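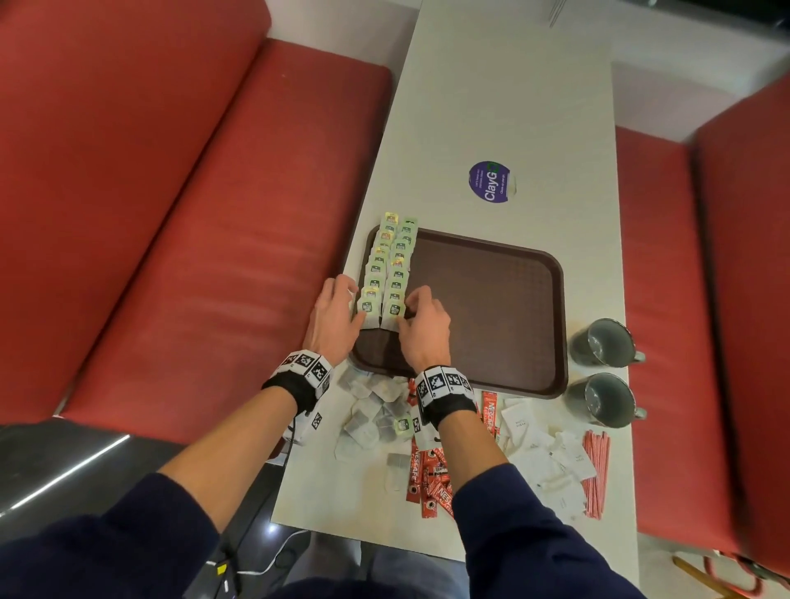 Dwynwen Griffiths wrote that the steeping times in the first release mixed minutes and seconds, and asked for one unit throughout. All times are now in seconds.

Nalholm Tea Notes, June 2020

711 tasting notes on bagged green and herbal teas, one per row.

Files
notes.csv: tea, water temperature, steep time, score
teas.csv: 72 teas, with maker and country

Scores run from 1 to 5. A blank means the taster skipped it. Send corrections to Asmaa Ouali.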